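Keep the Ugly Cabinets

We moved into our place on Jalumham Road in December, and everybody who came through the door had the same question: when are you redoing the kitchen? Well, we aren't! The old built-ins hold 31 dinner plates and my whole baking habit, and I like them.

I did get a quote, mostly to be polite. Eight weeks of work, eating takeout in the hallway, and new doors that looked a lot like the ones I'd be throwing away – no thanks.

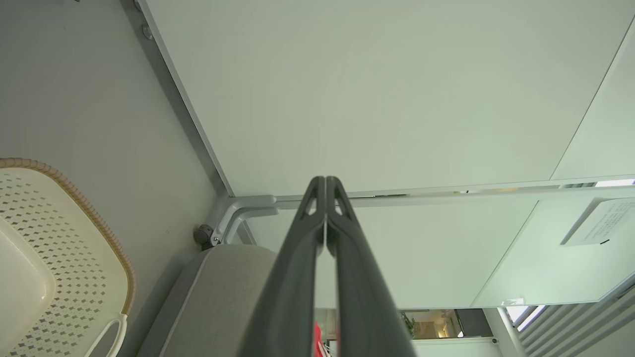
What I'd spend the money on

Hinges, for a start. Good ones change how a kitchen feels every single morning (my sister laughed at this and then bought a set herself). After that, better light over the sink and a decent drawer for the knives. A plain white cabinet that shuts properly beats a fancy one you're still paying off, and I'll happily argue about it with anyone who stops by for coffee.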